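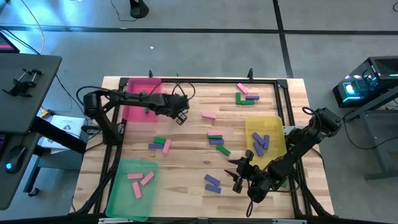 Budget for a second two-arm table, and what the first one taught me

I had the request form open for most of November before I sent it in. We want a second table like the one we have, and I am the one who has to put numbers next to things. I kept notes the first time but they were bad notes, so I am writing this down properly, partly for my own use and partly for the three people who asked me for a parts list.

The short version is that the arms took up most of my attention and the small stuff took up most of my time.

Arms first. We got quotes from two suppliers, Grukeo and Plondix. Grukeo sells the arms as a pair with the cables and the mounting plates in the box. Plondix was cheaper per arm, but the plates, the power supplies and the spare fingertips were all separate lines, and by the time I had added them up the gap was small enough that I stopped caring about it. We went with Grukeo for the first table and I have asked for the same again. I would sooner stock one kind of spare than two.

Lead time is the thing to ask about before price. The quote said 9 weeks. I planned for 9 weeks, and the table sat there finished with nothing on it for a good while after that. On the new plan I have put the arm order first and everything else behind it, including the desk, which can be bought any afternoon.

The table itself is wood, with a black metal frame on it that the arms and clamps work around. I priced an aluminum top for the new one and dropped it. A wooden top can be drilled again when you change your mind about where an arm should go, and we have changed our minds. The one thing I would pay extra for is a duller finish. Ours is glossy and it picks up the ceiling lights.

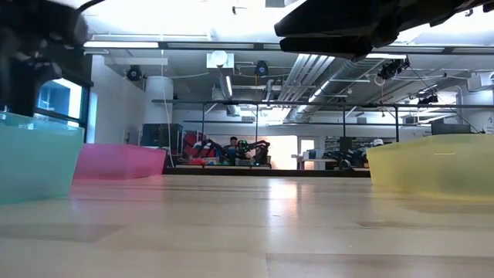

Looking down the room from the table, with a bright reflection showing in the wood.

A matte top from Bermúdez, the shop that cut our first one, adds $80. I have put that in. I had also penciled in blinds for the windows, but those come out of a different budget and I was told to ask again in spring.

Floor space does not show up on any quote, so I measured it separately. You need the table, then the reach of the arms past the table, then a desk close enough that the person working can see what is going on, then the computer. Then you need to be able to walk around all of it. I drew the first table on a floor plan as a rectangle the size of the tabletop, and that was wrong. An elbow joint can stick out past the edge when the arm is folded in toward the middle. Draw the arms as well.

Cables. Buy longer than you think and buy clips at the same time. We have black cable looped over the wrists and more of it on the floor, and I would like the second table to have a proper channel for the floor run. That is a cheap line and I left it off the first time. The total for cable, clips and channel on the new request is $133.

Then the things the arms handle. The job on this table is sorting colored blocks into colored trays. The trays are see-through plastic and shallow, in pink, yellow and a blue-green, and the blocks are pink, green and purple. People laugh when they see this on a budget, but they are consumables and should be treated that way. I now order 5 spare sets with every table. If you have to stop for two days because a tray cracked and the store is out of that color, you have lost far more than the price of a tray.

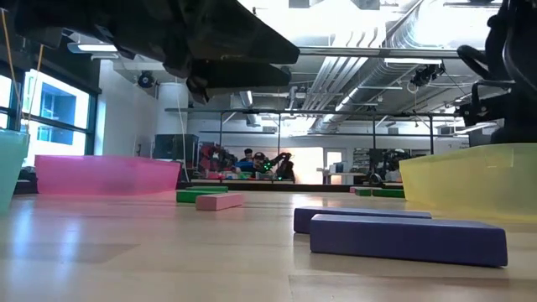 Photo: from our own bench, free to reuse

Fingertips are the other consumable. They wear where they pinch, and I have not found a good way to predict how fast. I keep a line in the budget called "tips and pads" and so far I have used all of it every quarter. Grunex makes a set that fits our grippers and is easier to get than the original part. I am trying those on one arm before I commit to them for the new table.

The computer is the line where I got the most advice and used the least of it. Get one with a good graphics card and put it where it has air. Ours stands beside the table, where somebody can reach it without climbing over anything, and I am keeping that layout. A mouse and keyboard are on the desk, close to the arms.

Still open on the request:

Second power circuit on that side of the room - waiting on the building.
Whether the new table gets its own desk or shares.
Shipping on the arms, which Grukeo will only quote once the order is confirmed.
Spare clamps. I forgot them again and will have to send a revision.

I will post the full parts list with part numbers when the request is approved. If it gets cut, the first thing I will offer up is the second desk, and the spares stay in.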